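Reltaro Bench Cell 274: Setup and Safe Use Sheet 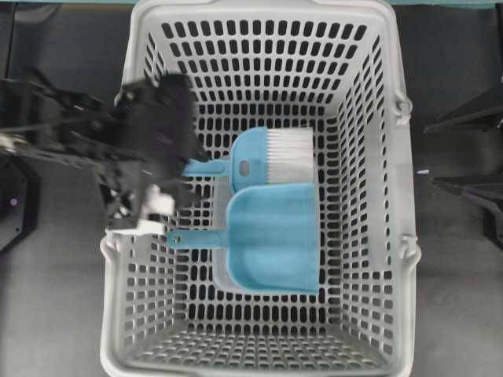 Bin-pick task: hand brush and dustpan in a perforated basket.

14 shares | 0 comments

The Reltaro 274 is supplied by Mollanach for tabletop handling of light household goods. The rules below apply to every cell in the 274 line.

Guarding and access
Keep hands out of the basket while the arm is enabled. Press the stop button and wait 3 seconds before reaching in. One operator holds the pendant at all times.

Containers
Use a rigid basket with a flat floor. Perforated walls are allowed. Check the rim and handles for clearance at the lowest approach height. Clear loose fragments from the work surface between runs.

Parts
Load no more than 4 items per basket. Long handles must lie inside the rim. Items may touch but must not be tied or clipped together.

Gripper
Inspect finger pads at the start of each shift. Replacement pads: Eklund kit 731. Do not fit Zostberg pads to cells shipped before November.

Sheet revised 23rd September. Earlier copies should be removed from the cell.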